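Jorka 扫除用具集 说明文件

这里收的是扫帚、长杆、簸箕，以及它们平时靠墙站着的那个角落。名字叫 Jorka，是 Helmi Kemppainen 起的，她拒绝解释，我们也就不问了。

内容
共 2,275 条记录，分在 24 个文件夹里，每条对应一件用具的一次取放、握持或清扫。文件夹按地点命名，唯一的例外叫“其他”，也是最大的一个。

关于草扫帚
草扫帚单列一类，不与塑料扫帚混放。两者的脾气差得太远：塑料的扫不干净，草的一边扫一边掉，扫完还得再扫一遍自己。标注时请分三段写：顶端的细枝束、缠了胶带的握把、底部的草须。握把颜色照实写，青绿色就写青绿色，别写“彩色”。早期版本里有人一律填“好看”，已全部退回。

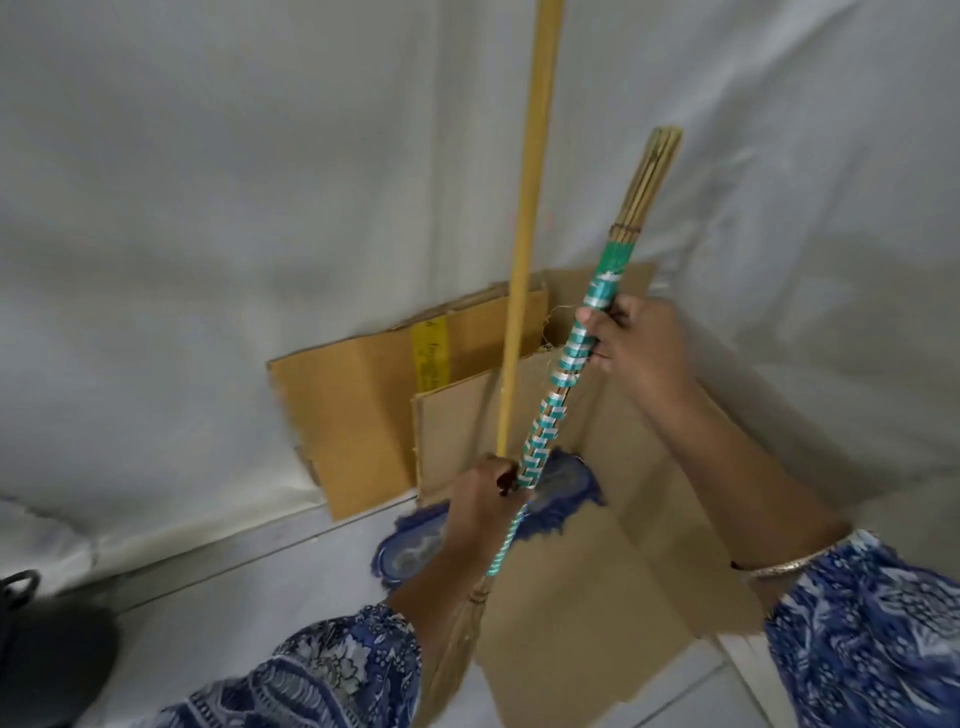

长杆归“杆类”，哪怕它总跟扫帚挤在一处。杆头装没装东西，看不见就填“不明”。Othmane Benmoussa 曾主张凡是杆子都算拖把，这个意见记录在案，没有采纳。

靠墙的纸板不算用具，但请保留标注，类别填“杂物”。我们在 Dranside 收拾过一次，本想把纸板全扔了，结果 20 条记录里的扫帚没了背景参照，只好又去捡回来。纸板上的字迹若看不清，写“无法辨认”，不要猜。

已知问题
掉落的草须没有单独标注，试过，标到第 2 天大家就不说话了。“簸箕”和“垃圾铲”在旧文件里混用，检索时两个词都要试。Grukby 那批的命名大小写不统一，暂时就这样。

更新
2019年1月27日：合并 Nasr 文件夹，删去重复项，把“扫把”统一改为“扫帚”。Helmi 私下仍说“扫把”。

发现错标请写明文件夹和编号，发给 Othmane。关于拖把的讨论恕不受理。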